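Laundry and Linen > Folding and storing
Topic: Printed T-shirts, do you fold the writing in or leave it out?

Leilani Schumacher
Posted July 2, 2024

Hello everyone, I hope you don't mind such a small question from somebody who has been reading along since May and never plucked up the courage to post. I am trying to get all our T-shirts into one chest of drawers before my sister comes to stay, and I've fallen out with myself over the ones with writing on. Plain ones I can do with my eyes shut (sides in, sleeves back, up from the hem). With the printed ones I like the words to show so that people can find their own without rummaging, but then the sides go in and half the message goes with them. The light grey one is a good case. I've got it to a decent rectangle on the big white table, a bit taller than it is wide, and all you can read is UGGING FA. It's rather creased towards the bottom as well, and I can't get that edge straight to save my life! Do I fold wider, or does it not matter? 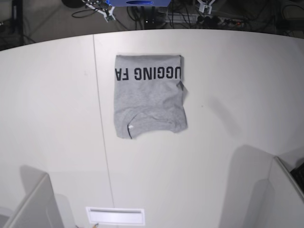
Dorothy Stockdale
Welcome, Leilani, and what a nice first post. I wouldn't fold wider, dear, you'll only find it won't go in the drawer and then you'll be cross. Half a message is plenty. Everyone in a house knows their own shirts by two letters and the colour. As for creases, smooth it with the flat of your hand after every single fold and don't leave it all to the end, by which time the bottom layer has made up its mind.

Morag Pringle
I'm going to disagree with Dorothy (sorry, Dorothy, you know I'm fond of you). I always turn the writing to the inside. My eldest had a lovely shirt from the Ollgate fun run and I kept it folded with the letters outwards, right at the front of the drawer, and after a winter of being dragged in and out there were cracks all through it. Inside, it's safe. I just put a strip of masking tape along the front of the drawer with names on.

Dorothy Stockdale
Tape on a drawer, Morag! That will have been the tumble dryer, I'd put money on it. I have had one of mine letters-out for years, dried on the line, and it's as good as the day it came.

Delia Zamfir
Could be either, in fairness. I did 90 shirts for the choir trip and we folded the lot with the print outwards, and the only ones that came back stuck together were those packed face to face while they were still warm from the iron. So let them cool, whatever you do. Leilani, for the bulgy corner, check the sleeve. When mine goes lumpy at one side it's nearly always a sleeve that has been tucked back a bit too far and doubled over underneath. Unfold it to the halfway stage, pull the sleeve flat, and go again.

Leilani Schumacher
Thank you, all of you, how kind! Delia, I shall look at the sleeves, there's a flap poking out on one side that I'd been pretending not to see. The table is a great help, I must say, after years of folding on the bed where everything sinks. I'll put another picture up with this and then get back to the pile. 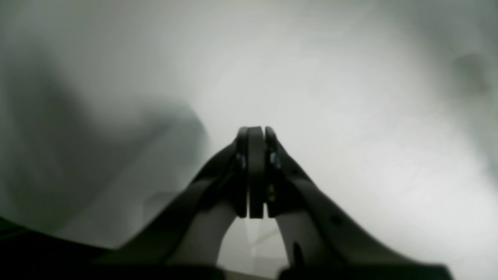 Second attachment, from Leilani Schumacher

Joanne Hartley
A proper table makes all the difference, doesn't it? I fold on the lid of the chest freezer and it's just that bit too narrow for my husband's things. One more thought about the width. I cut a piece of stiff card to the size of my drawer divider, lay it on the back of the shirt just under the collar, and fold round it, then slide it out. They all come out the same, and you can shift the card along a little if you want more of the words to show.

Morag Pringle
I tried the card and it drove me up the wall, but I can see it would suit a tidier person. Letters inside, though. I'm not budging.

Dorothy Stockdale
Nor am I. Let us know what your sister says about the drawers, Leilani.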